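4.2 Sorting the markers

1. Tip all the markers out on the table and spread them apart. Stand the baskets at the back, side by side.
2. Test each marker on scrap paper. A bright cap proves nothing about the ink - I have my doubts about labels too.
3. Put the ones that write in the green basket and the faint ones in the yellow.
4. Press every cap until it clicks.

Note: Storing markers tip down is said to revive them. Try it overnight if you like, but don't expect much.

Caution: "Low odor" still means some odor. Open a window.
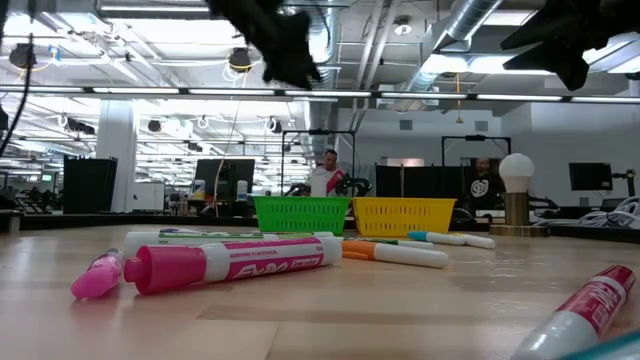 Fig. 4 - Markers spread out, baskets at the rear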